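The Tonder Story Deck

A deck of cards for making up creatures, ghosts and local legends, alone or round a table

Home > Writing tools > Cards and prompts > Tonder

If you have ever tried to invent a monster from nothing you will know how quickly you end up with a wolf. Or a woman in white. There is nothing wrong with either (some of our favourite stories have both!), but the Tonder deck was made for the nights when you want something odder, something that sounds as though it has been frightening the people of one particular valley for generations and has never been heard of in the next one.

It was put together by Gerardo Sarmiento, who ran a folklore writing group above the Clevlow bookshop and got through a great many index cards in the process. The first version lived in a biscuit tin. We liked it so much that we asked him to do it properly, and the boxed edition came out in December.

How it works

Every card belongs to one of 4 suits: Place, Body, Habit and Bargain. You draw one from each and lay them in a row. Place gives you where the creature lives, and it is always somewhere small – a lock gate, the back of a bread oven, the third stair. Body gives you one thing about how it looks or sounds. Habit is what it does when it thinks it is alone. Bargain is what it wants, or what people leave out for it.

That is the whole of the basic game, and you can be writing within a couple of minutes. A draw from one of our own evenings went: under the ferry ramp / has a child's handwriting / counts the passengers / must be told a true name. We got five completely different stories out of that one, and one of them was a comedy about ticket inspectors.

Some Bargain cards have a small moon in the corner. If you draw one, swap any other card in your row for a fresh one and then make both versions true. It is harder than it sounds and it is where the really strange stories come from. 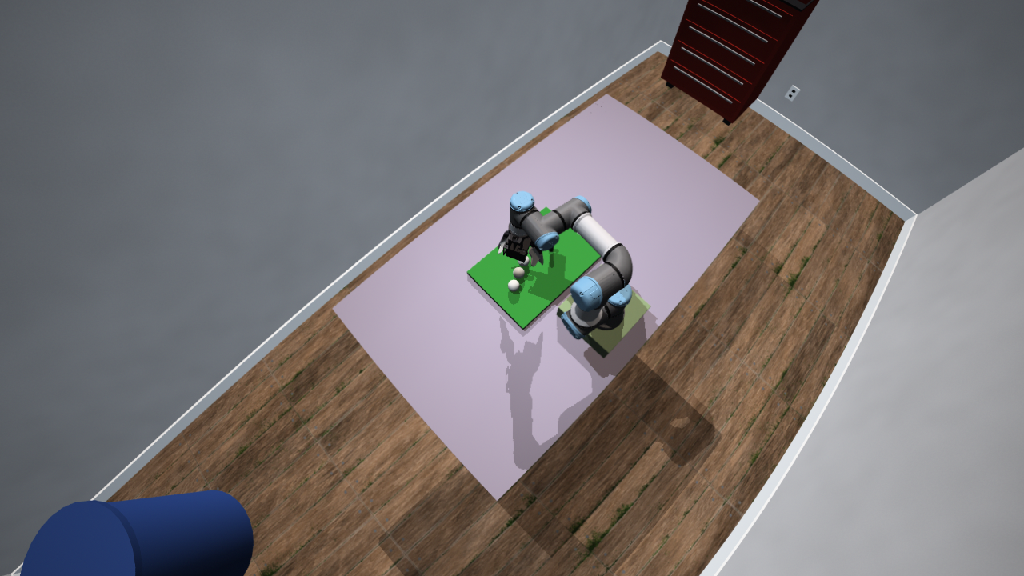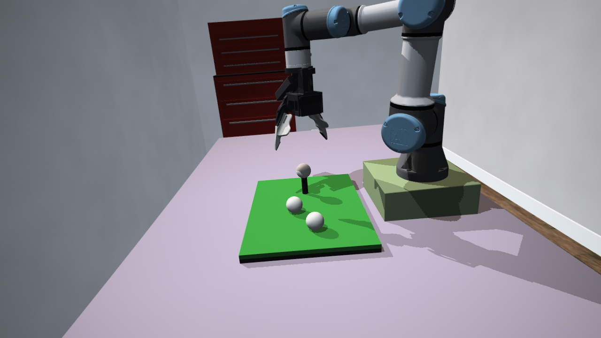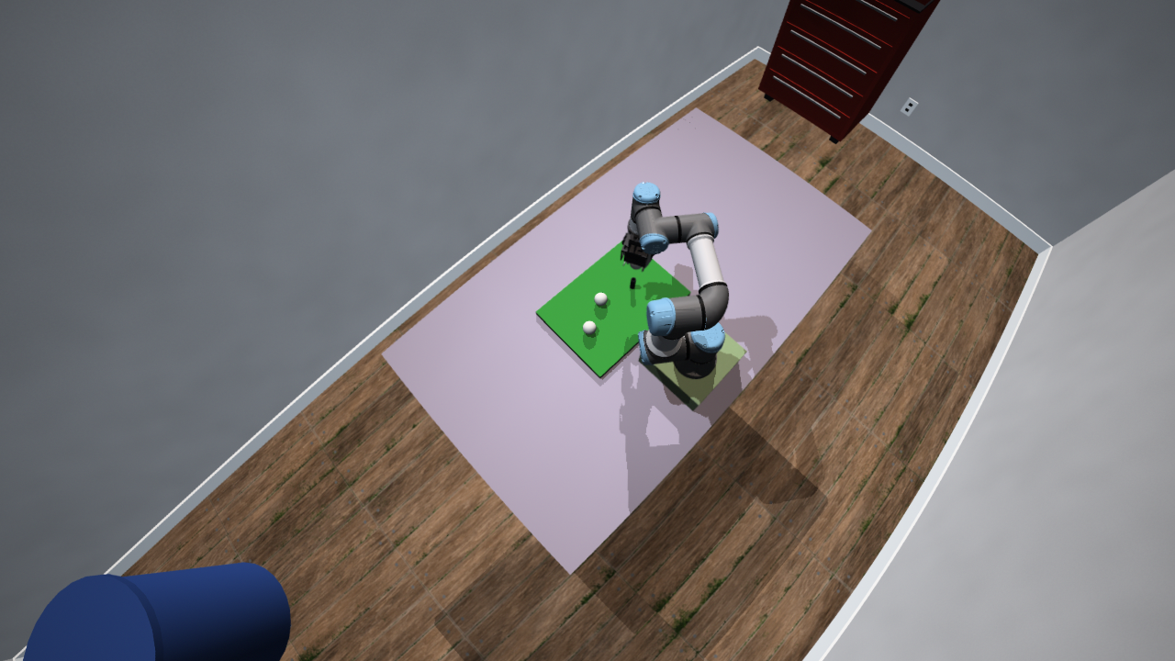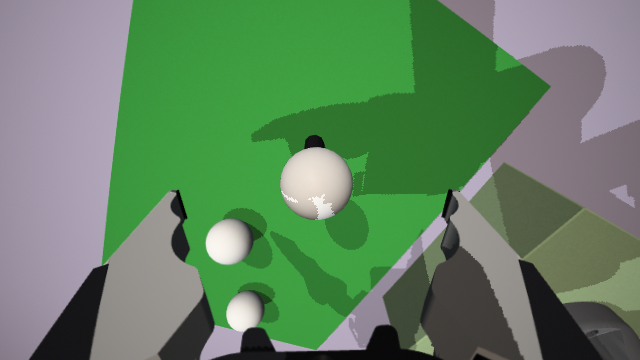 Playing with a group

With two people, take turns: one draws, the other asks questions, and the person who drew has to answer as somebody who grew up in the village. "Does it come in when it rains?" "Not since my gran's day." You would be surprised how fast a creature grows a history when somebody is being nosy about it.

Larger groups can play the Rumour game, which has its own page in the booklet. Each writer has ten minutes to set down a version of the same legend, passes it to the left, and the next person retells it with one detail wrong. By the time it gets back to you your river spirit may well be a tax collector. Read them all aloud at the end, please, preferably in bad light.

Teachers have been using the deck with older primary classes and upwards. A few of the Body cards are on the grisly side (teeth feature), so those are marked with a dot on the back and can be lifted out before the lesson.

What is in the box

The full deck, in a lift-off lid box
A stitched booklet with the rules, 2 group games and a short piece by Gerardo on collecting stories from relatives
A handful of blank cards for your own additions
A cloth bag, for people who prefer to draw blind

Please do use the blanks. Fill them with the pond everyone was warned about at your school, or the noise your uncle swore he heard on the moor road. The decks people send us pictures of are much better once they have a few handwritten cards in them.

Cards and paper

The cards are uncoated, so you can write on them in pencil and rub it out again, and they shuffle a bit stiffly for the first few evenings before they settle down. Card backs are dark green with a pattern of reeds by the illustrator at Ambrosio, who also drew the moons. The text is large and plain, which matters if you take our advice about the lighting.

The first printing was 600 boxes and went sooner than we had planned for. The current one is 2000, with two corrections: the duplicate "chimney" card is now "weighbridge", and the booklet no longer sends you to a page that does not exist.

Will it go with the Plondier notebook?

Yes, very nicely. The Plondier has a pocket inside the back cover that takes a row of drawn cards, so you can carry tomorrow's creature about with you and think about it on the bus. The whole deck won't fit, though we have all tried.

Can I publish what I write with it?

Of course. Anything you make from the cards is yours – stories, poems, games, radio plays, the lot. A mention is lovely but you don't have to. If your creature ends up in a magazine or a competition, write and tell us which cards you drew, as Gerardo keeps a list pinned up by the kettle.

Also in cards and prompts

Tonder blank refill pack
Plondier pocket notebook, ruled or plain
Ambrosio reed print bookmark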